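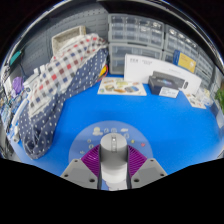
Is it worth paying £59 for the five-year furniture protection plan on a new desk?
Kirsten Vachon, Drunotley

In most cases I'd keep the £59. Plans like that tend to cover sudden accidents and leave out wear, and wear is what happens to a desk.
wong788

The longer version, as I used to process these claims. Get hold of the full terms before you pay, all of them. The leaflet on the counter says "stains, scratches and breakages" in big letters. Then you turn to the exclusions and find gradual damage, anything you didn't report within so many days, anything you tried to clean yourself, and "scuffing consistent with normal use". I never met anyone who could tell me where a scratch stops and a scuff starts, and the assessor gets to decide.

Look for an excess too. One plan I dealt with had a £50 excess on a policy that cost about as much, so a customer with a small mark was never going to see a penny. And check what "replacement" means. Often it means a repair kit in the post and a touch-up pen, in whatever shade they've got. 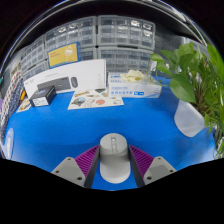 Colour is the bit salespeople lean on, and it's the one place I'd listen for half a minute. A filler stick in oak hides well enough on an oak desk, because the grain is all over the place anyway. Put the same sort of repair on a plain bright blue top like that one and I'd expect to spot it from the doorway. So ask, in writing, what they do if they can't match the colour. If the reply is "we'll use our discretion", you've learnt what the plan is worth.

If the desk arrives faulty or a joint fails early, go to the shop that sold it. You have rights there already without buying anything extra. Shops are oddly quiet about this at the till.

Kirsten Vachon
Thanks. It's a Nomier desk and the chap said the plan was "basically free" if I took the Stekov chair as well. The chair is £788, so I wasn't convinced. He did go a bit vague when I asked about the excess.
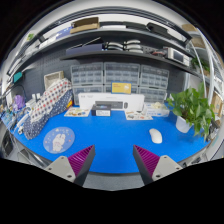 Greer Nisbet
Slightly different view. I took a plan out last June and they paid for a new top after my son dropped a paint tin on it. Took three phone calls and a lot of photos, but they paid. I wouldn't do it for a cheap desk. For something over £1,000 with small children about, maybe. Check your home insurance first though, because mine had accidental damage on it all along and I'd have saved myself the money.

wong788
Fair enough, some claims do go through. Three phone calls sounds about right. I'd still ring the home insurer first and ask what the excess is.

dougie_b
just buy a desk pad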